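Home | Issues | Authors | Submit | Archive

3. Cell Setup and Upkeep

3.1 Arrangement of the cell

The Lalel cell consists of one arm, a two-finger gripper, a table, and a three-lane drink rack. The task is can retrieval: the gripper enters a lane from above, closes on one can, and lifts it clear of its neighbors. A person takes part in each run from the far side of the table. This section covers how the cell is set up, what is checked before a session, and which parts needed repair. The control policy is treated in Section 4.

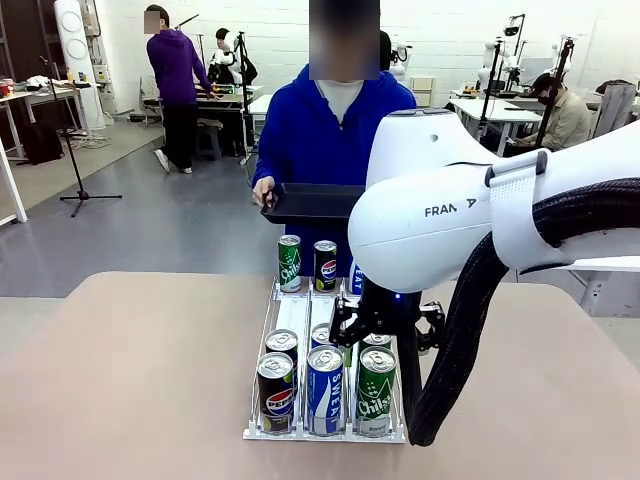
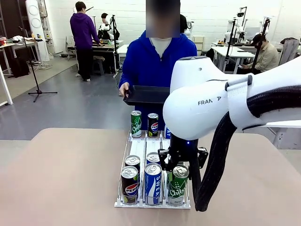
Figure 3. The Lalel cell with the three-lane rack, the gripper over the cans, and a person holding a black tray behind the rack.

The rack is placed by hand against two stops and then checked with a steel rule. Early in the work it was located by eye, which gave acceptable results in the front row and poor results at the back. A small rotation of the rack moves the rear cans sideways far more than the front ones, and the lanes leave little room for a finger on either side. With the stops in place, the rear row no longer needed its own correction.

Finger opening is set per row. A wide opening is tolerant of placement error but brings the outside of the finger against the can in the next lane. We settled on an opening that clears the lane divider at the height of the can lid and narrows only during the final part of the descent. The descent is vertical for the last 55 mm. Angled approaches were tried and dropped after repeated contact with the rim of the can in front.

3.2 Cable routing

The cable sleeve caused more lost time than any other part of the cell. It has to be long enough for the wrist to turn through its working range, and the slack has to go somewhere. In the first arrangement the sleeve was tied at two points on the forearm. This held it away from the rack but pulled on the connector when the arm reached the far lanes, and the gripper dropped off the bus without warning. The fault was first put down to software. Bhuiyan traced it to a bent contact by holding the arm at full reach and moving the sleeve by hand.

The present arrangement uses a single strap on the upper link, with the sleeve hanging in a free loop. The strap is moved if the loop touches the table at any of the taught poses. It is made of fabric, and it slips over time. Its position is marked on the link with tape, and the mark is checked before each session.

3.3 Routine checks

The following are carried out before the first run and again after every 40 grasps:

Strap at the tape mark, buckle closed.
Sleeve free of twists near the flange.
Finger screws tight; pads free of cuts.
Rack seated against both stops.
Gripper homed, opening confirmed with the gauge block.

Finger pads are replaced after 400 grasps or at the first visible cut. Pads bought from Giltum wore evenly. A set from Sutanto was softer and gripped well at low force, but the edges lifted and we returned to the original type. The gauge block was cut in the Hivstead workshop on a milling machine dating from 1984 and is accurate enough for this purpose.

3.4 Repair of the finger carriage

In December the left finger began to lag the right on closing. The force reading was normal, and the lag appeared only as a sideways push on the can before the grip was complete. The carriage was removed, and dried residue was found along one rail. It was cleaned with alcohol, greased lightly, and refitted. The arm was not recalibrated, but the tool center point was measured again and had moved by less than the tolerance of the gauge block. The carriage is now wiped down after any spill – a dented can is enough to cause one.

Previous section | Next section | References | Top

Reader comments (3)

Gwendolyn Kapoor, 2/15/22
Did you consider a second strap nearer the wrist, left loose? We run one on a similar arm and the loop stays much quieter during fast moves.

Kamrul Bhuiyan (author)
We tried it for a few sessions. It worked until the wrist turned past its usual range, and then the sleeve bunched up at the flange. At lower wrist angles I would expect it to be fine.

benchnotes
What force do you close at? Thin cans buckle easily on our setup and I don't see a value in 3.1.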